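# A meia que o robô não apanhou

A minha mãe tem uma teoria sobre robôs domésticos: só acredita neles no dia em que um lhe passar as camisas a ferro, com os punhos e tudo. Durante anos achei que era má vontade. Depois passei boa parte de agosto a visitar oficinas, laboratórios e uma lavandaria industrial, e vim de lá a dar-lhe razão em quase tudo (não lhe digam).

Comecei pela Ciridgate, que lava roupa de hotel e tem, no fundo do armazém, uma máquina que dobra toalhas. Toalhas! Uma coisa linda de se ver, confesso. A toalha entra esticada, dois braços pegam nos cantos, dobra, dobra outra vez, pilha. Num turno da manhã despachou 982 e o encarregado mostrou-me o número no ecrã com um orgulho de pai. Perguntei pelos roupões e ele riu-se. Os roupões continuam a ser dobrados à mão por uma equipa de 18 pessoas, numas mesas compridas junto às janelas, com a rádio alta. Têm cinto, têm bolsos, têm mangas que vêm do avesso, e a máquina olha para aquilo e pára.

É assim em todo o lado onde fui. O que é plano, igual e chega sempre na mesma posição está praticamente resolvido. O resto, ou seja, a minha casa inteira, anda devagar.

Liv Blomqvist trabalha há anos nisto, na Myklebust, e aceitou conversar comigo por telefone enquanto fazia o jantar, o que deu à entrevista uma banda sonora de tachos. "As pessoas pensam que o difícil é a força ou a inteligência", disse-me ela. "O difícil é uma meia." Uma meia no chão nunca está duas vezes da mesma maneira. Está enrolada, meio debaixo da cama, colada ao tapete, misturada com outra que parece o par e não é. Nós apanhamo-la sem olhar, a falar ao telefone. O robô tem de decidir onde acaba a meia e começa o tapete, e às vezes traz os dois.

Perguntei-lhe então como é que se ensina uma coisa dessas, e ela foi direta: mostrando. Muitas vezes, com muitas mãos diferentes. 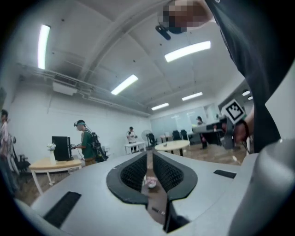
As mãos são a parte da história que mais me interessou. Antes de haver um robô a arrumar a cozinha, há gente a pegar em coisas com uma pinça na mão, vezes sem conta, para que a máquina aprenda com esses gestos. Eu imaginava um sítio de ficção científica e as salas onde isto se faz são de uma normalidade desarmante: chão de madeira, cadeiras de escritório pretas, uma jarrinha branca com flores brancas na mesa do monitor e uma ventoinha de pé lá ao fundo. E depois um homem de T-shirt verde com uma faixa azul-esverdeada na cabeça e uma mochila preta de equipamento às costas, cheia de correias e cabos. A própria pinça é mais modesta do que eu esperava, duas almofadas pretas texturadas frente a frente, com uma folga estreita no meio. É com isso, dois "dedos", que se quer dobrar calças. Experimentem dobrar umas calças só com o polegar e o indicador de uma mão. Eu tentei, demorei uma eternidade e o resultado foi para o cesto outra vez.

Na oficina da Janidus, que monta candeeiros, a conversa é outra, porque ali ninguém espera milagres. Puseram um braço a apertar parafusos na base e o braço aperta parafusos, ponto. Quando um candeeiro vem torto, toca uma campainha e vai lá alguém endireitá-lo. Enquanto lá estive, tocou 5 vezes antes do café. O chefe de linha não se mostrou nada incomodado: "Antes apertávamos nós todos e doía-nos o pulso. Agora levantamo-nos quando toca." Pareceu-me um negócio bastante razoável, e acho que é este o tipo de ajuda que vamos ter primeiro em casa — uma máquina que faz uma tarefa e chama por nós quando se atrapalha.

O mais perto que cheguei disso foi o Dondach, um protótipo com rodas e um só braço que me deixaram ver a levantar a mesa. Levou 90 segundos a pôr um prato no lava-loiça. Pegou-lhe com um cuidado comovente, rodou, hesitou diante do garfo e deixou-o ficar. Tive vontade de aplaudir, e também de ir lá e fazer eu. A minha mãe, quando lhe contei, quis saber se ao menos tinha passado o prato por água. Não tinha.

Volto a vê-lo na primavera, prometeram-me que já com o garfo resolvido. Entretanto, cá em casa a roupa continua a ser dobrada à noite, em frente à televisão, e as meias sem par vivem numa gaveta só delas.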